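Fullik Jacket Folding Notes and Records

README for the folding set, July edition

Hello, and welcome! If you've landed on this page you probably own too many jackets, or you like the idea of a folder full of records on how people fold them. Either way I'm very happy you came. Fullik started as a shared text file between Debora Messina and me, and it has grown into a proper little collection on one narrow subject: padded, quilted and puffer jackets, folded on ordinary beds in ordinary bedrooms.

What's in it

693 fold records, one per line, in records.csv
36 written fold recipes in the recipes folder
notes.txt, which is long and rambling and my favorite part
glossary.txt, for when we say "wing" and you wonder what we mean

Each record is one jacket folded once by one person. The recipes are the orders of steps that came up often enough to deserve a name. Nine contributors sent records in, and they fold very differently, so please don't read the set as a list of correct answers.

Why quilted jackets

T-shirts are covered. There are plenty of good shirt folding guides and I have nothing to add to them. Quilted jackets are a different animal. They trap air, they slide on themselves, and the stitching wants to bend in some places and refuses in others. A fold that lands on a seam stays put. A fold that lands in the middle of a padded panel slowly opens up again while you're reaching for the other sleeve (so annoying!). Once you start noticing this you can't stop, and you end up writing a README.

Starting position

Nearly every record begins the same way. Jacket on its back, front facing up, zipper closed all the way, hem toward you. Sleeves go out and down at whatever angle they like. Don't fuss over small wrinkles at this point, but do pull the armpits free if they've bunched, or you'll be folding a lump into the middle of the bundle.

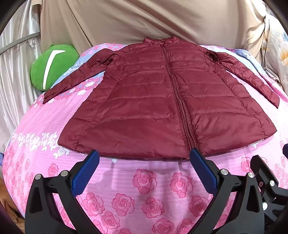
Closing the zipper first matters more than anything else we tried. With the zipper open the two fronts drift apart and the whole thing becomes a slippery trapezoid. Serena Bianchini folds with it open on purpose and gets lovely results, and I've watched her do it and still can't. Her records are marked zip=open, and you can filter them out if you want a tidier set.

The three families of folds

Sleeves first. Both sleeves come in across the body, then the sides, then up from the hem. This is the one most people grew up with. It makes a flat rectangle that stacks well on a shelf.

Top over. The upper part gets turned down across the body before the rest is dealt with. Sleeves can be in or out. I used to think of this as a mistake people made, and then Adebayo Amadi sent a whole batch done this way and they were so compact that I had to try it myself. It's very good for long jackets with a flared bottom.

Roll. Sleeves in, then roll from the hem toward the collar, pushing the air out as you go. Great for bags. Less great for shelves, where it rolls off and hits the cat.

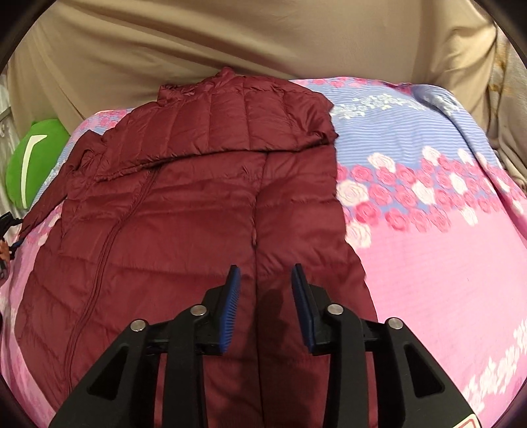
Maroon quilted jacket with a folded section lying across the upper body, left sleeve still out.

A note on top over: the ends of the folded section like to crumple, usually one side more than the other. Smooth the crumpled end outward with the flat of your hand before you go further. If you leave it, the bundle comes out thick on that side and leans. Concetta Costa records this as lean=L or lean=R and I've kept her column because it's useful, though only her records and a few of mine have it filled in.

Columns in records.csv

id: a plain running number
folder: initials of the person folding
jacket: short nickname, reused when the same jacket comes back
shell: matte, soft sheen or shiny, judged by eye
zip: closed or open
family: sleeves, top or roll
steps: how many separate folds, counting a roll as one
surface: bed, table, floor or lap
held: yes if the bundle kept its shape for 10 minutes on its own
comment: free text, sometimes empty, sometimes a small essay

The held column is the one people ask about. We set a kitchen timer and walk away. If a corner has lifted but the bundle is still recognizably a bundle, that's a yes. Two of us graded more strictly at the beginning, and I haven't gone back to fix those.

Surfaces

Beds are well over half of the set. A bed has give, so the jacket sinks in a little and doesn't skate around the way it does on a table. Cotton sheets grip better than anything silky. If you're folding on a made bed, pull the sheet tight first, because a ridge under the jacket turns into a fold you didn't ask for. Tables are better for the final press, and Debora moves hers over for the last step every single time. Those are entered as bed, with the move mentioned in the comment.

Known problems

Some jackets have two nicknames. "Plum" and "big plum" are the same one.
Hooded jackets are thin on the ground, and I would love more.
Children's sizes are missing completely.
The step count for rolls was done differently in the oldest records, where each turn counted as a step. Anything with steps above eight is probably one of those.

Adding your own

Please do! Fold something, fill in a line, send it over. You don't need a special method or a neat room. Odd folds are especially welcome, and so are ones that fell apart, as long as held says no. If your jacket has something unusual about it (a two-way zipper, a drawstring hem, a collar that won't lie down no matter what), put it in the comment so the rest of us can compare.

Use the records however you like. If you write a recipe from them, send me a copy and I'll put it in the folder with your name on it.

Harsh Malhotra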